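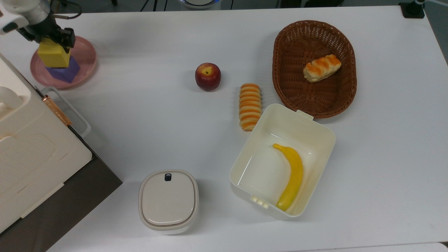

How to Clean and Sanitize Shared Play Food and Foam Blocks

Play food and foam blocks get handled, mouthed, dropped and put back in the bin more than almost anything else in a playroom. The procedure on this page is written for family child care homes, waiting rooms and small preschool rooms that wash toys by hand in a utility sink. It also works at home, where most people can skip the log sheet.

Cleaning and sanitizing are separate steps. Cleaning removes soil with detergent and water. Sanitizing lowers the number of germs on a surface that has already been cleaned. A sanitizer applied over dried juice or skin oil is partly used up by the soil and does very little to what is underneath.

What you need

Two dishpans or a double sink
Plain dish detergent with no added lotion
A soft brush and an old toothbrush
Chlorine test strips that read at least as high as 100 ppm
Unscented household bleach or another sanitizer labeled for toys
A measuring cup and measuring spoons used for nothing else
A mesh laundry bag
Two wire cooling racks or a dish drainer
Gloves and eye protection for mixing

Step 1: Sort by material

Empty the bins and make separate piles. Sorting by material takes longer than sorting by toy set, but the material decides how the piece is washed.

Hard plastic, one piece. Plates, cups, solid fruit. These can be submerged.

Hard plastic, hollow. Squeeze or shake each piece next to your ear. If water moves inside, set it aside for Step 6.

Closed-cell foam. Most stacking blocks sold for preschool use are EVA foam, a closed-cell material. The surface is smooth and a drop of water stands on it. Submerge briefly.

Open-cell foam. Soft, spongy pieces, such as some pretend bread and cake. A drop of water soaks in within seconds. Open-cell foam can't be sanitized reliably in a sink and should not be in a shared bin with children who still mouth toys.

Wood. Painted or sealed wood is wiped, never soaked. Raw wood is wiped with a damp cloth and dried at once.

Fabric and felt. Into the mesh bag for the washing machine.

Anything with hook-and-loop dots. Cut-apart fruit is the usual case. Treat as hard plastic, but expect to spend extra time on the dots.

Step 2: Inspect and discard

Check every piece before washing it. Discard foam with bite marks, tears or a crumbling corner. A bitten block sheds pieces small enough to choke on, and the torn cells hold water. Discard cracked plastic and anything with paint coming off in flakes.

Run a thumbnail around the seams of two-part pieces. If the halves spread under light pressure, the piece goes out.

Step 3: Wash

Fill the first pan with warm water and a small squirt of detergent. Use less than you would for dishes. Excess suds cling to foam and double the rinsing time.

Wash hard plastic first, then foam. Scrub foam with the flat of the brush and light pressure; a stiff bristle dug in at an angle leaves scratches that show as gray lines after a few weeks of use. For hook-and-loop dots, pull lint and hair out dry with tweezers, then work the toothbrush across the dot in two directions.

Sticker residue comes off most plastic with a little cooking oil left on for a few minutes, followed by a second wash. Do not use acetone or nail polish remover. Both will cloud hard plastic and can melt foam.

Step 4: Rinse

Rinse under running water until no bubbles form when the piece is squeezed or rubbed. Detergent left on a surface can interfere with sanitizers, including bleach and quaternary ammonium products. If rinsing in a pan, change the water when it turns cloudy.

Step 5: Sanitize

Read the label on your own bottle before mixing anything. Household bleach is sold in several strengths, and a spoonful from one jug may be much stronger than the same spoonful from another. Splashless and scented types are not suitable. If your program is licensed, the concentration and contact time in your state's rules take priority over this page.

Mix with cool water, in a ventilated room, adding bleach to water. Never combine bleach with vinegar, ammonia or any other cleaner.

Dip a test strip and compare it to the chart immediately. The target for this procedure is 100 ppm. If the strip reads low, add bleach in small amounts and retest. If it reads high, add water. Strips past their expiration date read pale, which leads people to mix too strong.

Submerge the pieces and hold them under. Foam floats, so a second rack laid upside down on top of the load will keep it below the surface. Leave everything in for the full contact time listed for your product. Surfaces must stay wet for that entire period, so a quick dip does not count.

Mix fresh solution daily. Chlorine breaks down in light and warm air, and a bucket made up in the morning may test well under target by 3 p.m.

Step 6: Deal with hollow pieces

Squeeze out whatever is inside. If the water is clear, draw sanitizer in through the hole, shake, hold for the contact time, squeeze out and repeat with plain water. If it comes out gray or carries black specks, mold is already established and the toy should be thrown out.

New hollow pieces can be sealed before first use. A bead of hot glue over the hole works on rigid plastic. It does not hold on soft vinyl, which flexes and pops the bead loose. Inspect sealed pieces at every wash, as a detached bead is itself a choking hazard.

Step 7: Air dry

Set pieces on racks with space between them. Towels put lint and germs back on a clean surface. Stand blocks on an edge so that only a narrow strip touches the rack, and turn them once halfway through. Cups and bowls go upside down and tilted.

Foam feels dry well before it is. Press a white paper towel against the block for a few seconds. Any gray spot on the paper means it needs more time. Damp foam packed into a lidded bin will smell sour by the next day.

Keep racks out of direct sun. Purple and red foam fade first, and the faded side also gets brittle.

Step 8: Store

Use bins with holes or open baskets. Wipe the bin with sanitizer and let it dry before anything goes back in. A clean load returned to a dirty bin has to be washed again.

Large pieces that stay in place

Play ovens, refrigerators and cabinets are cleaned where they stand. Spray detergent solution on a cloth, wipe from top to bottom, wipe again with plain water, then apply sanitizer with a fresh cloth and leave it wet for the contact time. Handles and knobs need the most attention. Open any door and clean the inner lip and the hinge side, where crumbs collect. Dry metal hinges and screw heads afterward — bleach solution left standing on them will start rust.

How often

Items that go in a mouth: pull immediately and hold in a marked "dirty" tub until washed.
Play food and dishes, toddlers: daily.
Play food and dishes, preschool age: weekly. Wednesday is a practical choice, as it leaves two days to dry and replace pieces before the weekend.
Foam blocks: weekly.
Large play furniture: wipe handles daily, full wipe weekly.
During a stomach illness: stop using the set. Sanitizing strength is not enough for norovirus; a disinfectant labeled for it is required, followed by a rinse with clean water.

Problems

White film on plastic. Hard water. Wipe with diluted vinegar only after all bleach has been rinsed off and the piece is dry, then rinse again.

Foam feels slick after drying. Detergent was left behind. Repeat Step 4 with warmer water.

Blocks no longer stack flat. The foam was dried under weight or washed too hot. Slight warping may relax if the blocks are left on a level shelf for a few days. Severe warping is permanent.

Strong chlorine smell on dry toys. The solution was too strong or the pieces were packed wet. Rinse, dry fully and check your strips.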